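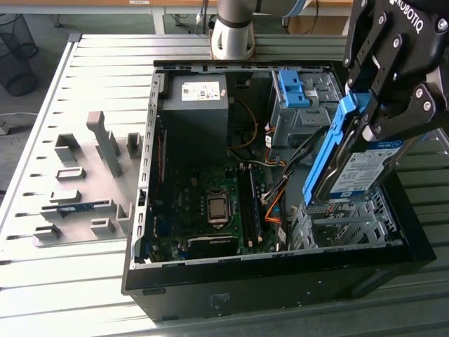
Figure 2. Desktop tower on its side, panel off, with a hard drive in a blue caddy.

Home Issues Articles Authors Search

22/05/2022
Hongmei Song, Todor Lazarević, Jasmina Bošković
4 comments 16 shares

4. Why old computers stay in the house

4.1 The drive as the sticking point

When we set out we expected storage space to be the main thing. Small flat, machine goes. Big house with a loft, machine stays. It did not come out like that. Of the 16 households we spoke to in Indine and Dervishi, the ones with least room were just as likely to have an old desktop under a bed or behind a door as the ones with a garage. What they talked about, again and again, was what was on it.

Photographs first. Then tax papers, then letters, then "I don't know, everything". Few could name a particular file they would miss. Several had copied the lot to a newer machine years earlier and still would not let the old one go. One woman in Dervishi had done the copying twice, on two different occasions, and kept the tower anyway in a cupboard with the Christmas things. She described it as finished with. Also as not finished with. We left both in the transcript.

The drive is a part that can come out (Figure 2), and we asked everyone whether they knew this. Most did, in a general sort of way. Hardly any had tried. The worry was breaking something, or pulling the wrong part, or being left with a bare drive and no idea what to do with it next. A retired bus driver put it well: with the box he at least knew what he'd got. A drive in a drawer could be anybody's.

4.2 Shared machines

Harder cases here. A family computer has several pasts on it and the person wanting to clear it out is rarely the person whose files are at stake. Children leave home, their school work stays on the machine, parents feel they cannot decide. Children, when asked, said they had forgotten it existed. We had one interview where this was settled in front of us by phone, in less time than it took to make the tea, after the tower had been sitting in the hall since the January before last.

Separation and death are a different matter and we do not want to lump them in. Where a former partner had used the machine it was often moved out of sight quickly but not out of the house. Where somebody had died it tended to stay exactly where it was, desk and chair included. Our question sheet was badly worded for this. Item 2 asked "who does the computer belong to", which got a long silence in two homes and in a third the interview was stopped. Bošković rewrote the item for the second round. Answers from the first round are kept in but should be read with that in mind.

4.3 Trust in the people who take it away

There are three routes in the area: the council tip, the shop take-back counter at Eltano, and the reuse scheme run out of the old Primard warehouse. People used the tip for kettles and toasters without a thought. Not for computers. The word that came up was "skip", and what might happen to a thing once it was in one. A neighbour's story about bank details was repeated to us in four homes on the same road, with different neighbours in it.

The reuse scheme did better, and mostly on account of the people rather than the paperwork. It does hand out a wiping certificate. Respondents had generally lost it, or had not read it. What they remembered was being spoken to at the desk, being told plainly what would happen to the drive, and being allowed to keep it if they wanted and hand over the remainder. Kai Oltmanns, who looked after the desk for most of our study period, told us that the offer alone was often enough and that plenty of people then left the drive in. We have no figures for this, the scheme did not record it. A pity.

Price barely came into it. The scheme pays nothing and the shop gives a voucher, and nobody we spoke to had chosen between them on that basis. One man did bring up what he had paid for his, 2000 new, and felt giving it away for nothing was a sort of insult to it. He has still got it.

4.4 Limits

Few households, one district, and recruited through a leaflet in libaries, so people who use libraries. Younger renters are nearly missing. We also only spoke to those who had kept a machine, which leaves out everyone who got rid of theirs without fuss, and there must be a good many of those. Kelmendi's earlier diary work in the same district covers some of that ground and we lean on it in section 5.

Also, laptops. We left them out to keep things simple and half of our respondents brought them up regardless. They seem to be kept for differnt reasons, smaller, easier to forget, a drawer will do. Phones likewise. Lazarević has notes on both and a separate paper is planned. The remarks about laptops in the transcripts have been coded but are not used in any of the tables that follow.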